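Investitionsplanung Kleinteilehandling: Stand der Beschaffung

Die Geschäftsleitung der Havadano hat die Mittel für die zweite Ausbaustufe der automatisierten Kleinteileentnahme freigegeben. Damit kann der Bereich Betriebstechnik die Ausschreibung für zwei weitere Roboterarme samt Greifern und Handgelenkkameras vorbereiten. Die fachliche Leitung liegt bei Gwendolyn Boateng, die kaufmännische Abwicklung übernimmt Dwayne Oyelaran.

Der Budgetantrag vom März sah noch eine Zelle mit Saugtechnik vor. Nach Rücksprache mit der Montage wurde dieser Posten gestrichen. Zylindrische Bauteile, etwa Drucktaster und Meldeelemente, werden im Kasten in wechselnder Lage angeboten und sollen einheitlich mit Zweifingergreifern entnommen werden. Maßgeblich für die Auslegung sind die Öffnungsweite der Finger, deren Länge im Verhältnis zur Kastentiefe und der Abstand zur schrägen Seitenwand.

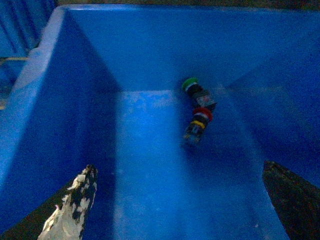
Für die Abnahme gelten folgende Vorgaben: Jeder Anbieter weist an einem Satz von 300 Entnahmen eine Erfolgsquote von mindestens 95 Prozent nach. Die Kästen stellt Havadano. Umgerüstete oder eigens beschichtete Behälter sind nicht zugelassen, auch nicht leihweise. Angebote liegen bislang von Vukden und Stidlow vor; ein drittes Haus hat um Verlängerung der Frist gebeten.

Verschleißteile sind künftig als eigene Position zu führen. In der ersten Ausbaustufe waren Greiferfinger und Beläge in der Wartungspauschale enthalten, was den Vergleich der Angebote erschwert hat. Ryota Oshima empfiehlt, je Arm 10 Fingerpaare als Grundbestand einzuplanen und die Nachbestellung über Rahmenvertrag abzurufen. Für Kalibrierung und Ersatz der Kameras — bisher über die Kostenstelle Prüfmittel gebucht — wird ein gesonderter Ansatz gebildet.

Die Abteilungen werden gebeten, ihren Bedarf an Behälterplätzen und Bauteilvarianten schriftlich an Mei Ambrose zu melden. Nachträge nach Versand der Ausschreibungsunterlagen können erst in der folgenden Planungsrunde berücksichtigt werden.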